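Warehouse & Logistics Talk > Automation > Bin picking arm on returns, what happened to your hours?

gravelroad
We're a returns site in Grostport, 37 of us on the floor across both shifts. Management is bringing in a Hurkusico picking cell for the mixed returns line. The arm takes loose items out of a bin and the person beside it checks and labels. Has anyone worked next to one? I mostly want to know what it did to your job and your hours.

tallyclerk
We've had one at Skatulano since November. No layoffs so far. Two pickers moved to the labelling bench and one went to receiving. Hours stayed the same. The work is easier on the back and a lot more boring.

dockside_r
Same here on the no layoffs, but be careful with that. When people left our place they weren't replaced. We lost four positions that way and it never got called a cut.

tallyclerk
Fair enough. We've had one person leave and the posting still isn't up.

gravelroad
What kind of rate does it run at? Ours was quoted at 300 items an hour.

dockside_r
Our quote was 305 and we've never seen it. It does all right on boxes. Anything soft, shiny or an odd shape and it tries again and again until someone clears it by hand. Then the hand clears don't get counted, so your own numbers look worse.

pallet_jill
I don't agree that it's the machine's fault. Ours was bad until they let the floor staff sort the bins first. We split soft goods from hard goods and the stops dropped right off. Nobody in the office had asked us before that.

dockside_r
Then you're doing the sorting for it. That's labour, and it should be in the job description and paid at that grade.

pallet_jill
We did get a reclass for it, one step up. Took a grievance to get there, I'll admit.

gravelroad
That's useful, thanks. Did either of you get trained on it, or just shown the stop button?

tallyclerk
Half a day. How to stop it, how to clear a jam, how to restart. Anything past that we call the tech, and on night shift there isn't one. Ask about nights before you agree to anything.

nightshift_oz
Seconding that. I'm on nights at Phuthong and when the cell goes down at 2 in the morning we go back to picking by hand with half the crew we used to have. Days never sees it.

pallet_jill
For the sorting question, a test bin with odd shapes in it is worth asking for. Small mixed items with the gripper down in amongst them, cables looped round the wrist:
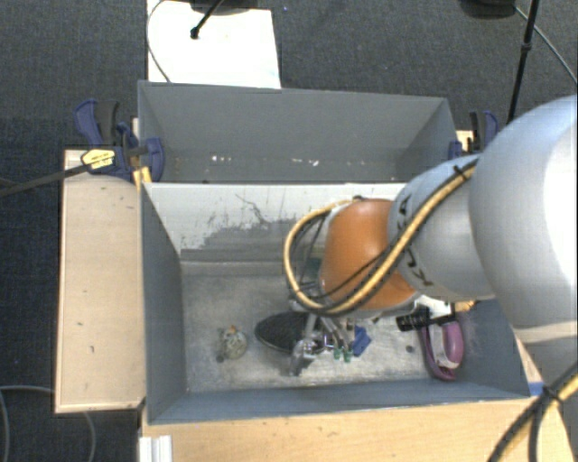

Filed under: Returns and Sorting

gravelroad
Good idea, I'll ask if they can run our own stock through one before it goes live. We get a lot of toys and kitchen bits.

dockside_r
Ask them to run it for a full shift. Ten minutes with the sales rep standing there won't tell you much.

nightshift_oz
And get the staffing level for a breakdown in writing. Ours was only ever said out loud in a meeting.

gravelroad
Will do. Meeting is at 3 pm tomorrow, I'll post what they say about nights and the reclass.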